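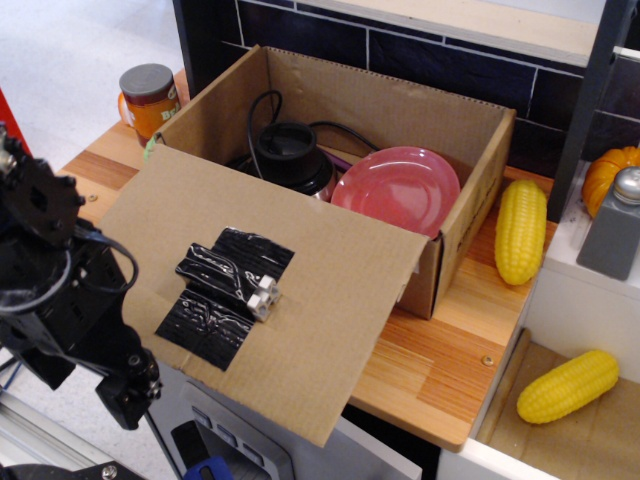
Are household arms useful yet? Clearing a counter into a box

Home and Light Industrial Automation > General discussion

tallow_bridge
Splitting this off from the gripper thread so that one can stay about grippers.

The claim over there was that picking things up is solved for home use and the remaining work is cost. My position is that picking is decent, placing is mediocre, and tidying (which is what people mean when they say "chores") is not close. Toy kitchen at the top for reference. Open cardboard box on the counter with a blender base and a pink plate in it, corn and a mug outside it. Say the task is "everything loose goes in the box." A four-year-old does this badly but finishes. I would like to hear from anyone who has an arm that finishes, unattended, with the objects put down by somebody who did not know the arm's preferences.

Please state what you ran, how many attempts, and what you counted as a success.

ohm_and_away
Define finishes. If the box ends up with everything in it and the lid can't close, is that a pass?

tallow_bridge
For my purposes yes. Lid closing is a separate task and a harder one.

ferrule42
I'll disagree with the premise a little. The pick and place parts are the same problem at different tolerances. The corn is close to ideal: rigid, textured, long axis obvious, narrower than most jaws will open. The plate is the bad one. Leaning against a side wall inside a box, you have a thin rim to grab and a wall behind it. Going in, you need to release it so it stays leaning or lies flat. Coming out, you need to pinch the rim without shoving the wall over. A parallel gripper will do it if the wrist has room, and in a box the wrist generally does not have room.

So I'd say shape and clearance decide this. "Tidying" is too large a word to argue about.

kelp_index
The cord is what I would worry about. A blender base with a cord that loops up over the back of the box is two objects as far as the planner is concerned, one rigid and one that does what it likes. Most of the policies I have tried treat the cord as background until a finger is through it.

We had a Nishimura bench arm at my last job doing kitting for small appliances. Rigid parts, fine, ran all shift. Anything with an attached lead went to a person. We tried for two months to change that. What worked in the end was having the person upstream put a twist tie on the lead, at which point you have paid for the person anyway.

ferrule42
That is a fair point on cords. I'd add cables on the arm itself. Any external loop on a small arm will find a shelf edge or a box flap sooner or later. Route it tight and you lose wrist rotation, leave it slack and it catches.

dunnage
Shop floor here, packaging side. Open flaps are worse than people think. A flap folded down over the front edge of the counter is a lever. Bump it and the box shifts or turns, and now every taught position is off. A person steadies the box with the other hand and doesn't notice doing it. One arm has no other hand.

Our fix is dull. Flaps get held down by a fixture and the box is registered in a corner with two stops. With that in place a cheap arm fills boxes all day. Without it an expensive arm fills boxes until the first bump. I have no idea how you sell a fixture to somebody for their kitchen.

parsec_hound
You don't need a fixture if you close the loop on vision. This argument is out of date. Re-detect the box before each place and the shift doesn't matter.

dunnage
Re-detecting costs time and it does not help if the box moves during the place, which is when it moves. Contact is what moves it.

parsec_hound
Then run it continuously. The hardware can take it. I ran an Otum wrist camera with a learned policy on a setup not far from the one at the top, play kitchen, mixed plastic food, one container. 27 trials, four objects each, placed by my kid, who had no interest in making it easy. I scored per object and most of them went in.

tallow_bridge
"Most" is doing some work there. Do you have the number of trials where all four went in with no intervention?

parsec_hound
Lower. I would have to look at the log. I stopped a few early for reasons that were my fault, and I did not record those consistently.

tallow_bridge
Then I'd ask you to look, since that is the whole question. Per-object rates flatter everyone. If each object goes in nine times out of ten, four objects in a row is about two times in three, and a home user sees the failed third as a machine that does not work.

parsec_hound
Agreed on the arithmetic. I don't agree that a home user judges it that way. If I come back and three things are in the box and one is on the counter, I pick up the one. I have still been saved three.

ohm_and_away
You have been saved about twelve seconds and you spent how long on setup?

parsec_hound
An evening. I also enjoyed it, so I don't bill for it.

kelp_index
It depends on the failure. One item left on the counter is a good failure. A mug pushed off the back or front of the counter is a bad one. With plastic nobody cares. With ceramic it goes from saving me some work to making me some, and a failure rate that was fine for the toy version is no longer fine.

ferrule42
Mugs are overrated as a difficulty, though. Handle or rim, pick one and stick with it. The trouble with a lidded mug is that the lid may or may not be attached and there is no way to tell by looking. Grab the lid on a loose one and you have half the object in the air. Go for the body.

sump_level
Long-time reader. I do maintenance for a building with a shared kitchen, and the manager asked me to price something for clearing the counters at night. Two vendors came out. Ludomard wanted us to replace the counter with theirs, which has raised edges and fixed bins. Prorura said their unit would work with the counter we have, then sent a list of conditions. Nothing within a hand's width of the backsplash. Nothing transparent. No bags. Bins in marked locations only. No more than one item touching another.

By the time the counter meets those conditions, it is clear.

dunnage
The raised-edge counter is the honest quote of the two. They are telling you the environment has to change. We pay that on the floor without complaining and call it tooling.

sump_level
Maybe, but the residents would have to live with it, and a machine shop doesn't have to look like anything.

I also asked both about items sitting down in a recess, because our drawers get left open and things fall in. A straight-down approach is fine if the recess is wider than the hand. Ours isn't. Neither vendor would commit.

tallow_bridge
Recesses are a good test and I'd include one. There's a second corn in a recessed compartment at the lower right of the kitchen, lying diagonally. Same object as the one on the counter, different problem. On the counter you can approach from nearly anywhere. In the compartment the panels limit your jaw angle, and a diagonal item means the best grasp may put a finger close to a corner. I would expect a policy that does well on the first to do noticeably worse on the second, and I'd want them reported separately.

parsec_hound
I'll grant that one without checking. My play kitchen has a sink and I took it out of the rotation after the first afternoon.

ohm_and_away
So the trials exclude the sink.

parsec_hound
The trials exclude the sink, yes.

ferrule42
Everyone excludes the sink. I have read a lot of these write-ups and the sink is always next month.

kelp_index
To get back to the original question, I'd sort chores into three bins. Ones where the object comes to the machine in a known way: done, we own dishwashers. Ones where the objects are known but the layout isn't: partway, per the above. Ones where neither is known and something in the pile is soft or has a cord: I would not buy anything that claims this today.

dunnage
Shop floor is the same list, except we push everything into the first bin by force.

tallow_bridge
I can work with that list. Proposed protocol, please object now and not after somebody runs it:

1. Four loose objects, at least one in a recess, positions chosen by someone other than the operator.
2. One open box, flaps unrestrained, with one item carrying a cord already inside it.
3. Success is all four in the box with no hand in the workspace from start to stop.
4. Box may move. Box may not leave the counter.
5. Report every trial started, including the ones you stopped.

ferrule42
Object to 2. If the corded item is already inside, you are only testing whether the arm avoids it. Put it outside.

tallow_bridge
I'd like both. Call them 2a and 2b. Inside first, because I think 2a will already be enough to separate people.

parsec_hound
I'll run 2a in April when I get the arm back on the bench. With the sink. Full log this time.

sump_level
If anyone gets 2b to pass I would like to know what it cost. The manager is still asking.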